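Search notebook...

Skesari bench, January, 14:20

Household items, carton round. Green drink carton weighed on the small scale before setting out: 337 g. Scale checked with the 100 g weight first, no drift. White board wiped down and left to dry. Checked the front rail with a straight edge along its full length; no lift at either end.
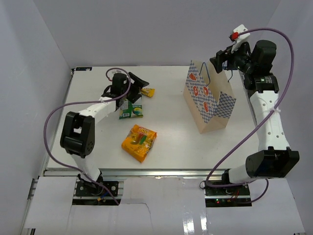

Hsiu-ying Yu

Carton is on the white board with the other items. Card panels in front of the aluminium rail have a faint crease near the middle. Replace when the next sheet comes from Garnano. Existing cut-outs will do as a template.

Yurani wants the item list kept in the same order as last time. Agreed. Running total in the log is 2,040 entries, 47 still to be labelled.

Last updated: January
2 comments · 0 shares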